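## 5. Daily and weekly care of the basins

This section is for the person who keeps the washroom clean after the installation is finished. Please read section 4 first if your basin was fitted less than 46 hours ago, because the sealant must become hard before you put any cleaner on it.
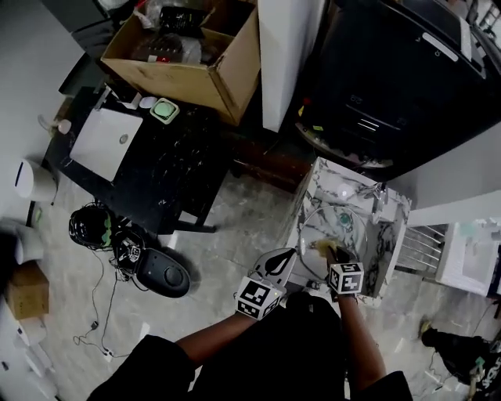
The Markine washroom set is supplied with different basins and counters, and not all of them accept the same treatment. Glass shows every drop. A dark counter shows white lime marks, and a light counter with veins can hide a stain for a long time. For this reason we ask you to follow the steps in the order given, also when the basin looks clean already.

### 5.1 What you need

- one soft sponge or cloth, used only for basins
- one dry cloth without loose threads
- washing-up liquid
- white vinegar, for lime only
- a measuring jug

Do not use steel wool, scouring powder or the rough side of a kitchen sponge.

### 5.2 Round glass basin

1. Take away rings, bottles and the soap dish from the basin and from the place next to it.
2. Let lukewarm water run for a few seconds, then close the tap.
3. Put a small drop of washing-up liquid on the sponge and press it one time.
4. Wipe the inner wall first, from the rim down to the drain. Go round the basin in one direction.
5. Wipe the rim with light pressure. Hold the other hand against the outer side of the glass, so that the basin does not receive a push from one side only.
6. Clean around the drain fitting with a corner of the cloth. Do not turn the fitting.
7. Rinse, and dry the glass immediately.

> **Caution:** Never pour boiling water into a glass basin. A sudden change of temperature can crack it, and the crack may appear only the next day.

**Note:** If grey lines stay on the glass after drying, there was too much liquid on the sponge. Repeat steps 2 and 7 without soap.

### 5.3 Rectangular white basin

The rectangular basin is easier, but the corners collect soap.

1. Wet the whole surface.
2. Wipe the four corners, then the flat bottom, and the drain as last.
3. Rinse until no foam is left.
4. Dry the strip between the basin and the tap. Water stands there longer than in other places.

### 5.4 Removing lime

Do this once a week, or more often if your water is hard.

1. Mix 50 ml of vinegar with 200 ml of cold water in the jug.
2. Make the cloth wet with the mixture and lay it on the lime mark, inside the basin only.
3. Wait 5 minutes.
4. Take off the cloth, rinse with much water and dry.

> **Caution:** Keep vinegar away from counters of natural marble. If you do not know whether your counter is real stone or only a marble pattern — ask your dealer before you begin. When some drops fall on it, wipe them at once with clean water.

### 5.5 Taps and counters

- Chrome taps: damp cloth, then dry cloth. Nothing else is necessary.
- Dark counters: wipe in straight lines and dry in the same direction.
- Light counters: look from the side, with the lamp on, to find marks which you cannot see from the front.
- Soap dishes: lift them and clean underneath. Old soap makes a ring that is difficult to remove.

Keep the packaging carton until the first check by the fitter. If a basin must go back to our store in Wutstead, we can accept it only in the original carton.

### 5.6 If something is wrong

If the drain fitting moves, or if water comes out under the basin, stop using it and close the valve (see 3.2). Write to Teodor Szczepańska, customer service, and give the number printed on your delivery note. For spare drain fittings, ask for Bogumił Jabłońska in the parts office.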